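Compte rendu de la réunion de janvier — association des résidents du Dakau

La séance s'ouvre à 18 h 40 dans la petite salle du rez-de-chaussée, avec du thé et un gâteau aux noix dont il ne restait plus grand-chose à la fin du premier point. Pouran Bakhtiari préside et remercie chaleureusement tous ceux qui sont venus malgré le froid, y compris les nouveaux arrivants du bâtiment Brukberg, que nous sommes très heureux d'accueillir parmi nous.

1. Le fond gris de la salle

La discussion a été longue, et plutôt joyeuse. Le mur du fond sera repeint au printemps et il fallait bien finir par choisir. Plusieurs voix s'élevaient pour un jaune pâle, d'autres pour garder le blanc, mais c'est un gris mat et uni qui l'emporte, moins salissant et plus reposant pour les yeux pendant les projections. Le devis de la maison Bodnár s'élève à 2 908 euros, préparation comprise ; celui de Jestia, à 3 781 euros, prévoit en plus la reprise des plinthes. Après échange, le devis Bodnár est retenu, avec deux voix contre. On demandera tout de même un essai de teinte sur un petit panneau, à regarder le matin et le soir, la lumière n'étant jamais la même de ce côté de la cour.

2. Rangement du placard

Le placard du couloir déborde de nouveau — chacun en convient, personne ne s'en vante. Il est proposé de consacrer une matinée au tri, en commençant par les nappes, les rallonges et les vieux cartons de décorations. Ce qui peut encore servir sera proposé aux habitants avant d'être donné. Pouran apportera des étiquettes et de quoi faire du café.

3. Caisse

Il reste 427 euros de la fête d'automne. L'assemblée souhaite garder cette somme pour les chaises pliantes, dont plusieurs pincent les doigts quand on les referme.

4. Questions diverses

On rappelle que la clé de la salle se rend le soir même. Pour la peinture, le choix entre mat et satiné a été rouvert un instant en fin de séance, puis refermé : ce sera bien le mat.
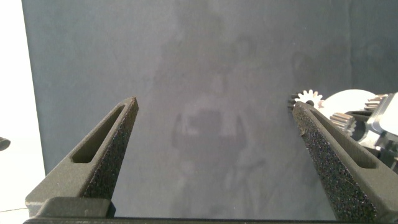
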